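Plisholm Guest House – Room and Washroom Walk-Through
Date: 19/06/2023
Inspector: Salma Tazi
With: Cletus Mahmoud (front desk), Jalen Pettigrew for the first half
Marks: OK / FIX / WATCH

Comments typed up same afternoon, sorry for the short ones.

HALLWAYS AND STAIRS

Exit signs lit, both ends – OK
Handrail, back stairs – FIX. Loose at the top bracket. Wiggles if you lean on it. Same note as December.
Carpet edge outside 14 – WATCH. Lifting a little. Tape is not a repair.
Extinguisher tags – OK, except the one by the ice machine. Tag missing altogether. Cletus thinks it fell off when they painted.
Fire door, second floor – FIX. Propped with a chair again. Chair moved, talked to housekeeping.

GUEST ROOMS (spot check)

Smoke alarm test, 208 – OK, loud
Window stop, 208 – OK
Lamp cord, 208 – FIX. Runs under the rug by the bed. Move it to the other outlet.
Door closer, 14 – FIX. Slams. Kapoor has the part on order, no delivery day yet.
Evacuation map behind door – FIX in 14, still shows the old side exit. OK in 208.

WASHROOMS

Grab bars – OK, pulled hard on all of them
Hot water at tap – WATCH. Slow to warm up. Stoltero set the mixing valve last time, ask them for the settings in writting.
GFCI outlets – trip and reset fine, all but one. The one closest to the door in the staff washroom won't reset. FIX, label it out of order till then.
Counters and sinks – keep paper goods and wrapped items off the counter near the basin. They get splashed and then they're trash.

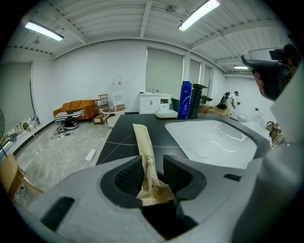
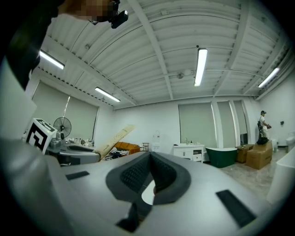
Floor drains – OK. Pour water down the one nobody uses, smells a bit.
Exhaust fan – FIX, staff washroom. Hums but no pull. Held a tissue up to it, tissue just hung there.
Non-slip strips in tubs – WATCH. Corners peeling.

LAUNDRY AND STORAGE

Dryer lint trap – OK. Duct behind it – FIX, crushed flat where the machine was pushed back.
Chemicals – labels on all the spray bottles now, thank you
Ladder – OK
Boxes in front of electrical panel – FIX today. Moved half of them myself. Keep the floor clear, painted line is there for that.
First aid kit – no burn gel, eye wash expired. In-ho Yoon will reorder from Usitport.

FOLLOW UP

Handrail first, before anything else on this list. Quote was 267 for both brackets, 91 for just the top one – do both.
Outlet and fan can be the same electrician visit.
Jalen Halvorsen to initial each FIX as it gets closed adn send the sheet back to Salma.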